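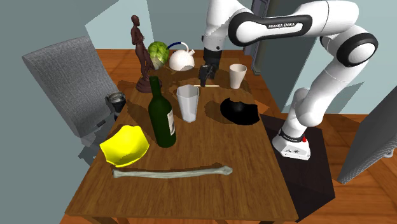
Rallel利用者フォーラム > 教示・遠隔操作 > 卓上タスク

件名:シミュレーション環境における教示データの採否基準について(雑多な物体を置いた卓上作業)

投稿者:iltdale_kiban
当方、Iltdaleの基盤整備部門にて、単腕マニピュレータの遠隔教示データを取りまとめております。Orineの卓上環境で収集した教示の採否について、各機関の運用をお伺いしたく投稿いたします。

タスクは、食器、瓶、食材、置物などが混在する卓上から、指定された物体を把持し、指定位置へ移すものです。物体の初期姿勢は乱数で与えており、器が傾いた状態や、物体同士が接した状態から始まる場合もあります。操作はRallelの手持ちコントローラで行い、手先の位置姿勢とグリッパの開閉を記録しています。

2月までに269件を収集し、内部基準で採用としたものは161件でした。不採用の大半は、目的の物体を最終的に移せてはいるものの、途中で把持をやり直しているものです。現行の基準では「一度の把持で完了すること」を採用条件に含めております。

この条件が厳しすぎるのではないかという意見が部内にあります。やり直しを含む教示を学習に用いている機関がございましたら、扱いをご教示ください。

投稿者:sin_jikkenshitsu
Sinの実験室で教示作業を担当しております。

当室では、やり直しを含む教示も原則として採用しております。一度で完了した軌跡のみで学習した方策は、把持に失敗した時点でその先の振る舞いを持ちません。指が空を掴んだまま搬送に移り、置く動作まで律儀に実行する事例を多数確認しました。操作者が腕を引き、手首の向きを変えて再度接近する区間は、方策にとって必要な情報を含んでいると考えております。

ただし無条件の採用ではなく、次の場合は除外します。
・操作者がグリッパの開閉を誤って入力したことが明らかな場合
・目的外の物体を卓外へ落とした場合
・やり直しの前に長い停止があり、その間の意図が読み取れない場合

投稿者:hyouka_tantou
評価を担当する立場から、前の投稿に一部異議を申し上げます。

やり直しの軌跡には、失敗に至る動作そのものも含まれます。単純な模倣学習でこれを区別せずに与えた場合、方策は復帰動作と同時に失敗の仕方も学習します。当方の比較では、やり直しを含む教示を加えた方策は、一回目の把持の成功率が下がりました。最終的な完了率はやや上がりましたので、どちらを重視するかは用途次第ですが、「原則として採用」と言い切ることには慎重であるべきと考えます。

投稿者:sin_jikkenshitsu
ご指摘の点は承知しております。説明が不足しておりました。当室では失敗した接近の区間に印を付け、学習時にはその区間の損失を計算から外しています。復帰を開始した時刻以降のみを教師信号として用いるため、失敗動作の模倣は抑えられております。

印付けは操作者本人が収録の直後に行います。後日、別の者が再生画面を見て付けた印とは、開始時刻が大きくずれることがありました。

投稿者:hyouka_tantou
区間の除外を前提とした運用であれば、異論はありません。そうであれば最初の投稿にその旨を記載いただきたかったところです。印付けを行わない機関が「やり直しも採用」の部分だけを取り入れると、結果が異なります。

投稿者:iltdale_kiban
両機関のご説明に感謝いたします。

不採用とした教示にも全記録が残っておりますので、後から印を付けることは可能です。しかしながら、操作者本人による印付けという条件は満たせません。再生画面で付ける場合、復帰の開始時刻をどのように定義すればよろしいでしょうか。

投稿者:sin_jikkenshitsu
後付けの場合は、グリッパを再度開く指令が記録された時刻を起点としてください。操作者の判断はそれより早いはずですが、記録から一意に定まる時刻を用いるほうが、担当者間の差が生じません。

指を閉じきっても物体に触れていない場合はこの定義で足ります。把持後に滑り落ちた場合は、物体が指から離れた時刻が別に必要です。Orineの接触記録を出力に含めておけば、自動で抽出できます。

投稿者:enkaku_shoshin
横から失礼いたします。遠隔操作による教示を始めて間もない者です。薄い物や細い物の把持が安定せず、採用率が極端に低くなっております。棒状の物体を卓面から拾う際、指先が卓面に当たるか、物体の上を素通りするかのいずれかになります。操作上の留意点があればお知らせください。

投稿者:sin_jikkenshitsu
操作者向けの手順書から該当箇所を転記いたします。

一、接近の前に、物体の長手方向に対して指の開閉方向が直交するよう手首を回す。下降しながら回さない。
二、物体の真上で一度停止し、別視点の画面で前後のずれを確認する。
三、速度倍率を低い設定に切り替え、鉛直に下降する。
四、指先が卓面に接する直前で止め、閉じる。閉じながら下降しない。
五、持ち上げは鉛直に行い、周囲の物体を越える高さに達するまで横へ動かさない。

二の停止が長くなると、学習後の方策も同じ場所で停止しがちになります。確認は手早く済ませてください。

投稿者:jikki_ha
実機側の意見として申し上げます。上記の手順は妥当ですが、四については実機での手引き教示のほうがはるかに容易です。腕を直接持って動かせば、指先が卓面に触れたことは手で分かります。画面越しの遠隔操作では、この感覚が失われます。細い物体については、シミュレーション上での収集に時間をかけるより、実機で手引き教示を行うことをお勧めします。

投稿者:iltdale_kiban
実機の利点は理解しておりますが、当方の計画では物体の種類と初期姿勢を広く変えることを優先しております。実機で同じ配置の幅を確保することは、物品の準備と復旧の手間から困難です。また、手引き教示では操作者の手や体がカメラに写り込むため、画像を入力とする方策には再生収録が別途必要になるものと認識しております。

投稿者:jikki_ha
再生収録が必要である点はそのとおりです。当方では、手引きで記録した関節軌跡を、物体を初期位置に戻したうえで再生し、その間の画像を採用しています。戻す位置のずれにより再生時に把持が外れる事例は、細い物体ほど多くなります。この点を伏せて推奨したことは公平を欠きました。訂正いたします。

それでも、接触を伴う教示をすべて画面越しに済ませる方針には賛成いたしかねます。シミュレーションの摩擦は設定値に過ぎず、曲面の器の縁を挟むような把持では、実機と結果が食い違います。

投稿者:hyouka_tantou
器の縁の把持については、当方も同様の食い違いを確認しております。特に縁が波打っている器では、指が当たる位置のわずかな差で器が回転します。摩擦係数を収録ごとに変えておくと、操作者が自然に深く挟むようになり、実機へ移した際の脱落が減りました。一方で、操作者の負担は増えます。

透明な容器にも注意が必要です。遠隔操作の画面では縁の位置を読み違えやすく、指を容器の壁に当てて倒す失敗が偏って発生します。操作者に奥行きの補助表示を見せている場合、その表示は学習用の画像に含めないでください。過去に、補助表示入りの画像で学習した方策を評価に回され、やり直しとなった件がありました。

投稿者:enkaku_shoshin
ご回答ありがとうございました。手首を下降中に回していたことが、主な原因であったようです。手順を改めたところ、空振りは減りました。

関連してもう一点お伺いします。一回の作業時間はどの程度が適切でしょうか。続けて操作していると、後半の軌跡が目に見えて粗くなります。

投稿者:sin_jikkenshitsu
当室では連続操作を40分までとし、その後は印付けの作業に回します。操作者は2名の交代制です。交代の際に速度倍率と座標系の設定を引き継がず、初期値で始めてしまう事故が以前にありましたので、設定は収録の冒頭に自動で書き込むようにしました。

投稿者:jikki_ha
手引き教示の場合は腕の疲労が早く出ますので、同じ時間設定は勧めません。本人の申告によって随時中断しております。

投稿者:iltdale_kiban
これまでのご意見を踏まえ、当方の基準を次のとおり改める案を部内に提出いたします。

(1)「一度の把持で完了すること」を採用条件から外す。
(2)失敗した接近には区間の印を付け、学習時の損失計算から除外する。既存の教示については、グリッパを再度開く指令の時刻を復帰の起点とする。
(3)滑落を含む教示は、接触記録が残っているものに限り採用を検討する。
(4)目的外の物体を卓外へ落としたもの、入力の誤りが明らかなものは、従来どおり不採用とする。
(5)集計では、初回の把持成功率と最終的な完了率を分けて報告する。

なお、目的外の物体に触れて位置を動かした教示の扱いが未定です。狭い隙間から取り出す配置では、隣の物体に全く触れないことは現実的でないと考えております。

投稿者:hyouka_tantou
(5)に賛成いたします。接触については、倒した場合と、ずれた場合を分けてはいかがでしょうか。瓶のように背の高い物体を倒した教示は、移動が完了していても不採用とするのが安全です。

投稿者:sin_jikkenshitsu
当室では、ずれは許容しております。ただし、意図的に押しのけてから把持した教示には別の種別を付けています。操作者によって押しのけを好む者とそうでない者がおり、混在させると方策の動作が一定しません。

投稿者:jikki_ha
押しのけは実機では有効な手段ですので、種別を付けたうえで残すことを希望します。(3)の滑落については、シミュレーション固有の滑りが混じるため、当方は反対の立場です。少量で比較してから判断されるべきと考えます。

投稿者:iltdale_kiban
承知いたしました。(3)は保留とし、印付けの終わった分から比較を行います。押しのけの種別は、Rallelの注釈項目に既定のものが見当たらないため、自由記述欄で代用いたします。表記を揃えたく、Sinでお使いの種別名を差し支えない範囲でお知らせいただけますと幸いです。

投稿者:sin_jikkenshitsu
「押し退け後把持」と「接触ずれ」を用いております。前者は操作者の申告、後者は物体位置の記録から自動で付けています。自由記述欄では全角と半角の混在により集計から漏れることがありますので、ご注意ください。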